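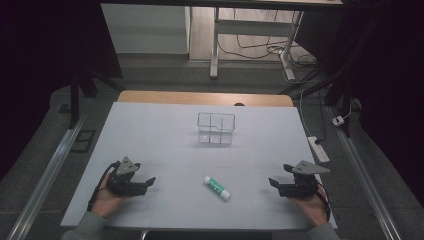 Where do the glue sticks go from now on? In the clear divided box, standing up, caps on, and the box stays on the white table.

June 23, 2019. Stayed in and sorted the desk supplies. Threw out 3 pens and a dried-up marker. Zuleica wants the scissors in the box too, but I think they belong in the drawer. We left it open. Lungile called while I was wiping the table and talked for a long time about the move in August. I still owe her for the paper, 2 packs. Had soup for supper. Tomorrow I'll look for the good ruler.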